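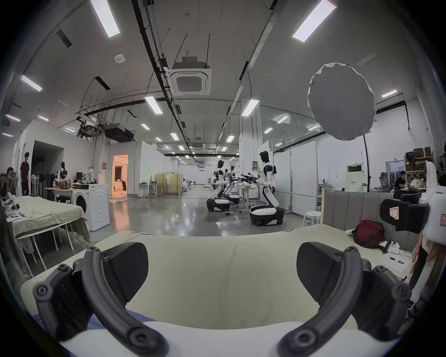
Kalevi Vainio told them the house at Potidley should have been sold back in February, and that he would say so again to anyone who asked. Sointu had not asked. She was at the sink with the phone on speaker, washing her mother's cups.

"It's 287 miles for you," Kalevi said. "Who's going to drive that when a pipe goes?"

"Esko's closer."

"Esko can't fix a pipe."

She dried her hands and looked up the stairs. Her brother had been in the back bedroom for two hours and she hadn't heard a drawer open.

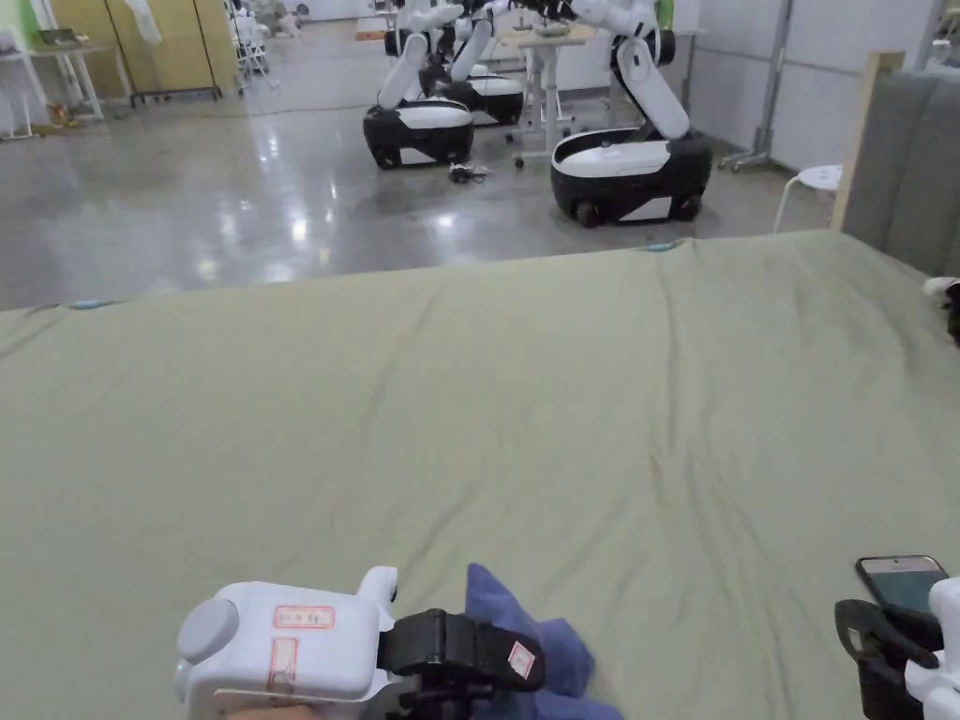 Green sheet, creased.

Esko was sitting on the floor with the letters. There were 64 of them, he said, all from a man named Aarne in Eskola, and the last three had never been opened.

"Did you read them?"

"Just the first one. It's about a boat."

Sointu sat down next to him. Their mother got seasick on the ferry - she used to shut her eyes before it left the dock.

"What about a boat?"

"He wanted to know if she still had the key."

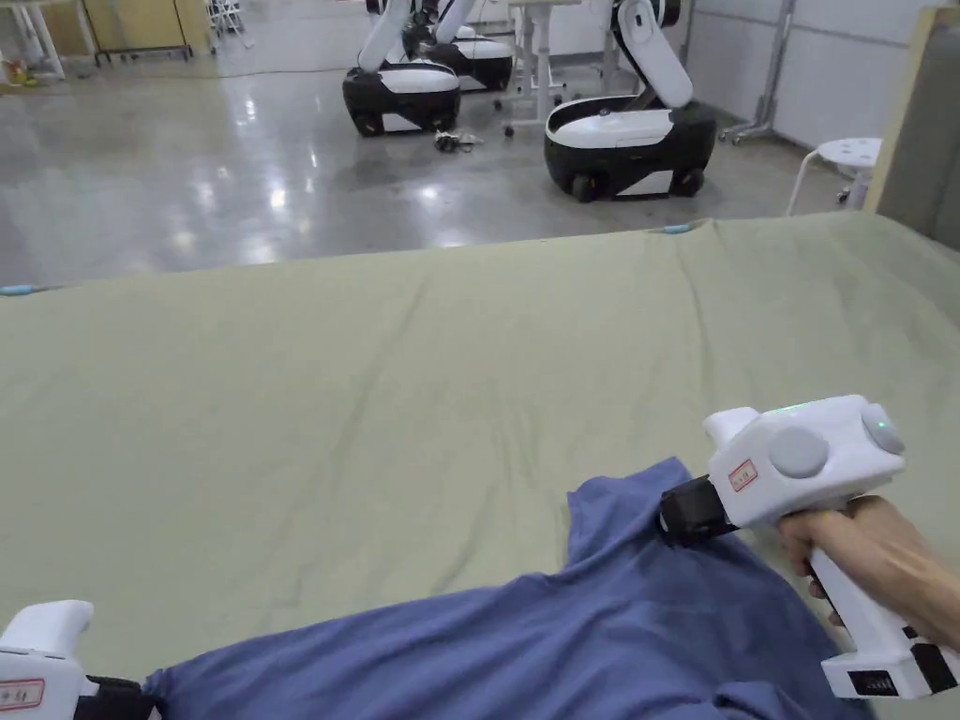

Blue T-shirt on the green cloth.

Downstairs Kalevi was still talking. Sointu went and told him they would call back, then took the key ring off its nail by the door. Two of the keys she knew. She carried the whole ring up to Esko and shut the bedroom door behind her.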